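Re: [lesov-users] glare and the fisheye wrist view 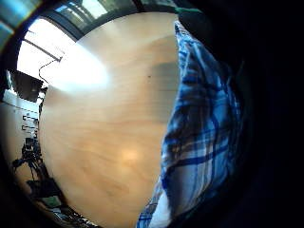
Wooden surface, window light coming in from the upper left.

Hi Mitra, hi all,

Jaime Teixeira wrote:
> We dropped every clip with blown-out light on the table before
> training. Did anyone keep theirs? Curious if it hurts.

We kept ours! Same kind of view as the one up top, with the white streak across the grain and the little warm hotspot lower down. I trained Matos twice on our 843 demos, once with everything and once with the 74 worst glare clips pulled, and then ran 40 trials of each at the bench by the window.

The full set did better, by 9 successes. I really expected the opposite (Fikri has a coffee out of me now). My guess is that the policy needs to see a washed-out patch of wood now and then so it doesn't treat it as a thing to grab. It's one table and one window though, so please don't quote me on it yet.

What I haven't tried is faking the streaks on clean clips. Teresa, didn't you have a script for that back in July? I'd love to borrow it if it still runs.

Upendo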